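Celda Jokdale: puesta a punto y mantenimiento

Léeme de la celda de mesa. Lo empecé como cuatro notas para Osaze Omoregie, que la hereda en enero, y ya va por su tercera reescritura. ¡Se aceptan correcciones!

Qué hay en la celda
Un brazo de sobremesa, una pinza paralela de dos dedos con articulaciones atornilladas, una cámara pequeña en la muñeca y el programa de control Vitance. El proceso que lee la cámara se llama Ojo y arranca solo con el equipo.

Arranque
1. Encender la fuente y esperar a que Vitance muestre "listo".
2. Abrir y cerrar la pinza 5 veces en vacío. Si suena un clic, parar y pasar a Tornillería.
3. Lanzar ojo --comprobar. Tiene que dar los dos dedos como visibles por la parte baja de la vista.
4. Poner el cubo rosa en la mesa y ejecutar la rutina de centrado.

El cubo va de maravilla como pieza de prueba: contrasta muchísimo con el gris claro y se localiza incluso con la luz regular que tenemos por la tarde. Eso sí, no lo coloquéis siempre en el centro -- la rutina aprende mucho más de los errores si empieza a un lado, con la pinza abierta.

Tornillería
Los tornillos de las articulaciones se aflojan con el uso. Los repaso cada 1.000 ciclos, a mano y con llave corta, primero un lado y luego el otro. Si los dedos dejan de abrir por igual, casi siempre es esto (¡y se arregla en dos minutos!).

Umbrales
umbral_sombra: 80. Con menos, Ojo tomaba la sombra del cubo por parte de la pieza y la pinza bajaba desplazada.
exposicion: fija. La automática nos volvió locos.
reintentos: 2

Limpieza
Paño seco para la mesa y los dedos. Un brillo o una mota pequeña pueden colarse como segunda detección; el filtro por área los descarta, pero conviene mirar la vista antes de una serie larga.

Pendiente
Hernán Cusi está rehaciendo los soportes de los dedos con los planos de Aldale, y tengo unas ganas enormes de montarlos. Cuando lleguen habrá que repetir el centrado completo y revisar umbral_sombra. 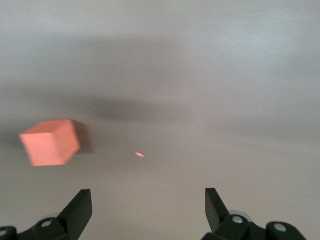 Los soportes viejos se guardan en el cajón de abajo, con sus tornillos en la misma bolsa. Para cualquier cambio en los umbrales, abrid una incidencia con el valor anterior y el nuevo.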